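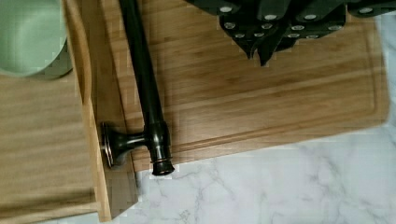 On Thursday I visited the open day at Brinard, a home goods factory two hours by bus from my town. We were 30 visitors, and our guide was Bogdan Pană, a patient man with a very quiet voice. First he showed us the drying hall, where the air smelled of sawdust and tea.
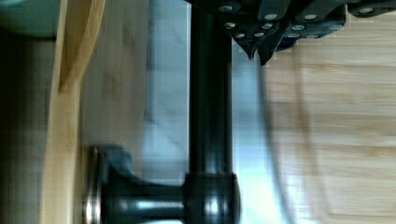 After the hall we had lunch in the canteen. The soup was good, but the line was long. Mr. Pană told me that 153 people work there and most of them come from Lareo by company bus. The shop closes at four, so I bought only one small tray.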